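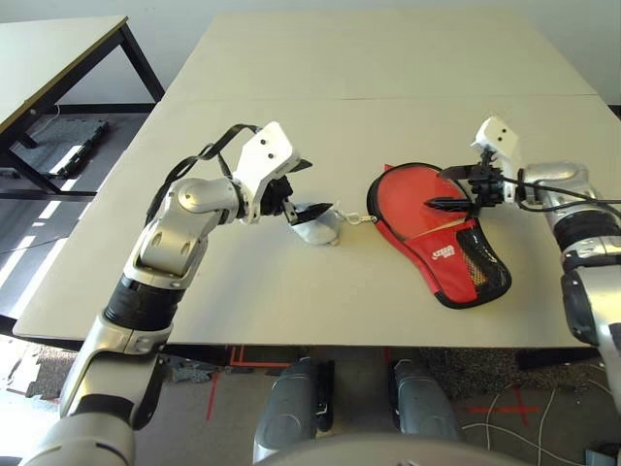 Chapter 2
The Price of a Thing

Ask a shopkeeper in Wondurine what a kettle is worth and you will get a number. Ask again at closing time and you will get a smaller one. The kettle has not changed. Economists have spent a great deal of paper on this problem, and shopkeepers have spent very little.

We begin with the Flondow market, where 100 stalls sell much the same onions. One June morning a sack went for 20 coins at the north gate and 417 coins at the south, where a ferry had just let off its tourists. The tourists were pleased with their onions.

In this chapter you will learn to draw a demand curve, read one, and argue over why it slopes down. You will need a ruler. Section 2.1 starts with the buyers, who are easier to draw than the sellers.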